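Bedroom tidiers wanted for the Skerkley home storage study

Do you have a spare evening and strong opinions about where socks should live? Then I would love to hear from you!

I run a small study at Skerkley about how people put things away in their bedrooms. I'm after 25 people who will come in, tidy a small bedroom the way they'd tidy their own, and talk to me while they do it. You don't need to be neat. I'm not all that neat myself (my own closet has a chair in front of it that has become a second closet), and if everyone who signed up was a born organizer I'd learn very little.

The room is set up like plenty of small bedrooms: parquet floor, pale walls, and a tall white cubby unit that does most of the work. I picked open cubbies on purpose. People either adore them or swear at them, because there's no door to hide behind, and whatever you shove in there you'll be looking at from bed. I'll hand you a pile of ordinary bedroom stuff to find homes for, things like T-shirts, chargers, paperbacks, a hairdryer, spare pillowcases, and a few odd items that don't belong anywhere in particular. Those last ones are my favorite part, and I'm not going to tell you what they are!

You'll get baskets too. Mesh ones, fabric ones, one with a lid that I regret buying. Use them or ignore them, put them on the shelves or on the floor, it's entirely up to you.
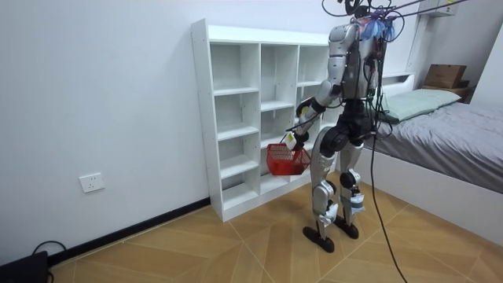 Do I have to fold everything?

Only if you would at home. If your T-shirts normally go in a basket in a ball, please do exactly that, and I promise I won't sigh.

A session takes 90 minutes, with a break in the middle and decent coffee. For the first part you tidy and chat. After the break I ask you to find 17 things you put away, and we talk about which ones came to mind right away and which ones had you going through the baskets. It isn't a test and there's no score. I just want to know what makes a place easy to remember, and so far I've only got my own hunches, which mostly come from losing my passport in my own apartment.

You should be 18 or over and comfortable bending down to a low shelf and reaching up to a high one. If that's tricky for you but you'd still like to take part, write to me anyway. We can keep everything at the middle shelves, and I'd really like to hear how you set things up at home. Renters, people who share a bedroom, and parents of small kids are especially welcome, as I don't have nearly enough of you yet.

Pay is a $60 gift card, handed over at the end of your visit, plus your bus fare. If you need to stop early you still get the full amount.

Sessions run all through February at our Keston building. The last start each evening is at 8, and there are daytime slots if evenings don't suit you. Wear something you can kneel in and shoes that slip off easily.

To sign up, send a short note through the contact form on the Skerkley page with "bedroom study" in the subject line. Tell me roughly when you're free, who you share your bedroom with (a cat counts), and the one thing at home you can never find. I read all of them myself, so give me a few days to write back.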